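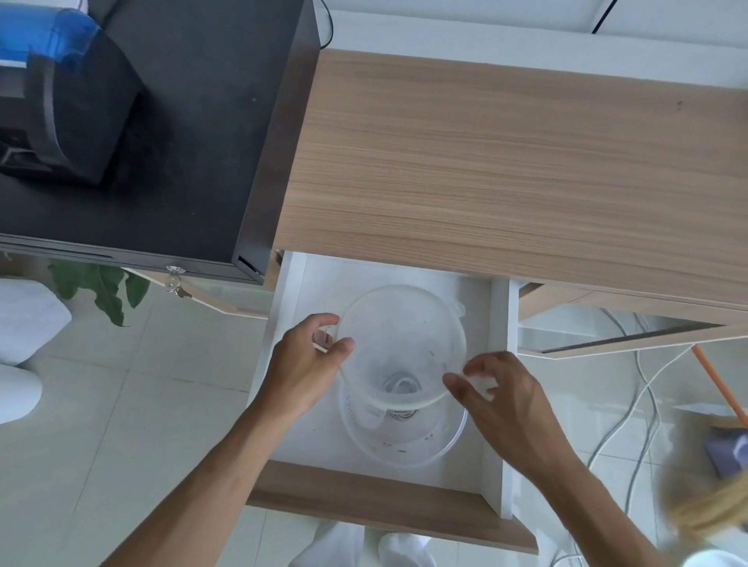 Rubrique Matériaux et usages

Temps de lecture : 4 min
Mai – par la rédaction technique

Le plastique transparent de cuisine vieillit mal, et il vieillit de façon prévisible. Un saladier neuf laisse passer presque toute la lumière visible ; après quelques saisons de lavage en machine, la même pièce présente un voile blanchâtre que ni le vinaigre ni l'acide citrique ne font disparaître. Le phénomène est souvent confondu avec un dépôt de calcaire. Les deux défauts n'ont pourtant ni la même origine ni le même traitement.

Le dépôt calcaire se forme en surface. Il est rugueux au toucher, se concentre là où l'eau stagne – fonds, rebords, perforations – et se dissout dans un acide faible. Le voile de vieillissement correspond à un réseau de microfissures dans l'épaisseur du polymère. Il diffuse la lumière et ne s'enlève pas.

Trois familles de résines se partagent l'essentiel des ustensiles transparents. Le polystyrène cristal, rigide et bon marché, se fissure au contact de certains corps gras. Le SAN, copolymère de styrène et d'acrylonitrile, résiste mieux aux huiles mais reste cassant. Les copolyesters supportent bien les chocs ; leur point faible est la rayure. Aucune de ces matières ne se reconnaît à l'œil nu avec certitude, et le marquage sous la pièce se limite souvent au code 7, qui regroupe tout ce qui n'entre pas dans les autres catégories.

L'atelier d'essais Lau, installé à Otport, a soumis des saladiers de la gamme Fuvon à 900 cycles de lavage. Les pièces étaient réparties en 2 lots, l'un lavé en programme court, l'autre en programme intensif. Au terme de l'essai, le premier lot conservait 97 % de sa transmission lumineuse initiale. Le second présentait un voile visible, plus marqué près du point d'injection, zone où les contraintes internes du moulage sont les plus fortes.

Le fabricant Zeltico recommande de recuire les pièces après moulage pour relâcher ces contraintes. L'opération immobilise un four pendant 4 heures et renchérit le produit. Elle reste rare sur l'entrée de gamme.

À l'usage, la température compte davantage que la dose de détergent. Le panier supérieur, éloigné de la résistance sur les machines qui en comportent une apparente, limite les déformations. L'empilage à sec pose un autre problème : deux parois en contact se rayent à chaque mouvement du tiroir, surtout si des résidus solides subsistent entre elles. Un torchon intercalé suffit. Les tampons abrasifs sont à exclure, y compris ceux vendus pour les revêtements antiadhésifs.

Une pièce voilée reste utilisable tant que sa surface est lisse. Une fissure perceptible à l'ongle retient les graisses et se nettoie mal ; elle justifie le remplacement.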